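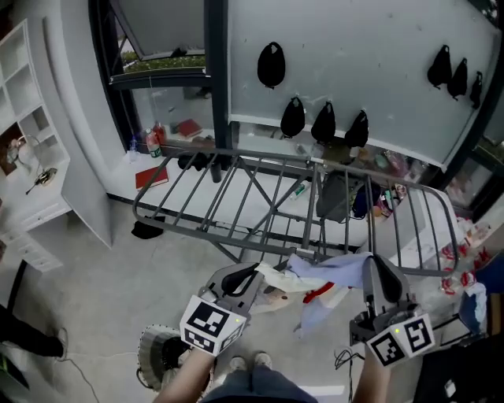 In defence of the folding rack

Monday, January 28, 2019

When I moved to this country I was surprised that my neighbours put every shirt in the tumble dryer, also in May, when the air outside would do the same work for free. I grew up with a drying rack in the middle of the living room. We walked round it, we complained about it, and we had it all our lives.

I still think a metal rack is the best piece of laundry equipment a small home can have. Mine is an old Kallska with 17 bars. It folds flat behind the door, and it has moved house with me 2 times. The dryer in the shop window, a Fornard, costs 415 pounds and would need the place where my bicycle stands.

People say to me that a rack is ugly and makes the room look untidy. It is true, a little. But a room where people live has shoes, bags, bottles and books lying about, and a cloth hanging over a rail does not make it much worse. I prefer a standing fan turned towards the washing to a machine which hums for an hour and gives me back a smaller jumper.

There is one fair argument against me, and this is damp. If you hang a full load in a closed bedroom in winter, you will have wet windows. Open one of them for a while, and leave space between the clothes. My mother shook each piece hard before she laid it over the bar, and I do the same, even with the dishcloths.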